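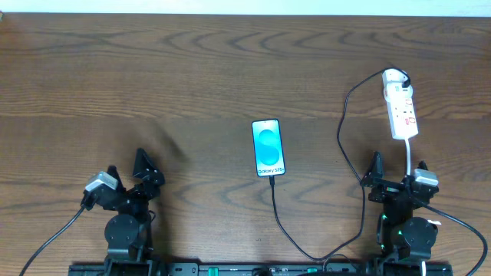

Notebook 3, p. 14

Wear panels, oil vs. varnish. Continued from the November entry.

All panels in this set were coated March 20, 2023, at Kidarthorpe and have been in the rack at Sinby since. Usuga is the penetrating oil, Naltari the waterborne varnish. Same board stock for both, planed, sanded, dust wiped off with a dry cloth before coating. Uncoated control kept in the same rack, wrapped.

Purpose of this round: find out whether the Naltari still outlasts the Usuga in dry rub after long storage, and whether either one has shifted in color against the wrapped control.

Rub test. Felt pad, weighted arm, stroke along the grain. Pad changed between panels. Ran every panel to 3,000 strokes, stopped, brushed off, looked at it under the low-angle lamp.

Naltari: fine scratches along the stroke path, visible only with the lamp nearly flat to the surface. No break in the film. Gloss in the path is slightly higher than outside it, same as last round. I take this as burnishing. Edge of the path is sharp.

Usuga: path is dull and pale, edges diffuse. Raised fibers in the softer early wood, little change in the late wood. A drop of water beads outside the path and soaks in inside it. One recoat by cloth brought the color back close to the surrounding area. Water drop to be repeated on the recoated spot after it has cured.

Across-grain strokes were not run. The arm needs the longer base plate for that and it is still at Kidarthorpe.

Color. Both finishes read warmer than the control. The Usuga panels are also darker. Strong figure makes this hard to judge by eye: where the grain swirls, the same panel looks light from one end and dark from the other. Readings should be taken on straight grain only, with the meter turned the same way each time. The tabletop with the phone on it is too wavy in the grain to use as a color reference.
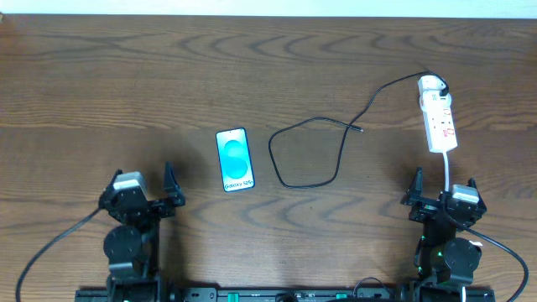
Notebook 3, p. 14, sheet 2

Problems with this round.

Weight on the arm was checked at the start and again at the end, and the end reading was low. Set screw had backed out. No way to tell when this happened, so the last panels in the run (all Naltari) may have had a lighter load than the first. The Naltari result should be treated as provisional. Thread locker applied, screw marked with paint pen.

Stroke counter skipped when the arm was started by hand. Now zeroed only after the motor is up to speed.

Humidity log for the rack has a gap over the winter. Sensor battery. The panels show no cupping, and the joints on the rack frame are tight, but the gap goes in the report.

To do:
Rerun Naltari with load checked between panels.
Bring the base plate over from Kidarthorpe.
Cut fresh controls, straight grain, enough for both sites.
Ask Usuga supplier for cure time at the lower room temperature. The can gives only one figure.
Relabel rack positions. Pencil is rubbing off the end grain.

Rub pads are bagged by panel in the lower drawer, used side up. Leave them until the rerun is written up.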